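## Flirnus Tabletop Kit

A two-finger gripper, a six-joint arm and the software to practice kitchen and bench chores in simulation before you try them on real dishes. Sold by Kurnosmont. Current software release: October.

**What it can do now**

- Pick up mugs, cups and small bowls from a flat surface
- Move them to a rack, a tray or another spot on the table
- Sort small parts into bins, if the bins stay put

**What it can't do yet**

- Wash anything
- Handle wet glass or stacked plates
- Fold cloth
- Work safely next to small children or pets

Buyers ask us whether the kit can clear a table. It can clear part of one, slowly. Mugs are the chore we have spent the most time on, and the mug task comes loaded when you first open the simulator. The handle is the hard part. A grip across the body is simple enough, but the fingers need room on the handle side, and a poor approach will push the mug away.

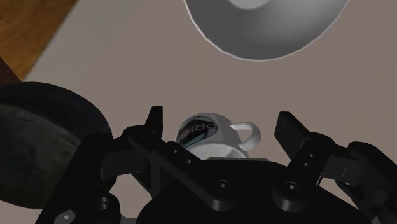
Samran Jitpraphai, who wrote the mug task, ran it 4,000 times in simulation before we put it on the shop arm. Simulated results are always better than real ones. Expect to spend more than 13 hours on setup and tuning before the arm is useful in your own kitchen or workshop.

The task files can be edited. You can move the objects, swap in your own and change the starting pose of the arm. Files made for the older Yimyam simulator will open, but the grip settings have to be entered again.

**In the box**

- Arm and gripper, assembled
- 2 spare finger pads
- Power supply and table clamp
- Simulator license, one seat

**Fit**

The clamp takes tabletops up to 38 mm thick. Ridell mounting plates fit with the long bolts, sold separately.

**Support**

Setup questions go to Clem Tomoana at the Kurnosmont shop, mornings only. Please have your software version ready. Returns are accepted on unopened kits. Opened kits can be exchanged if the arm fails its first calibration.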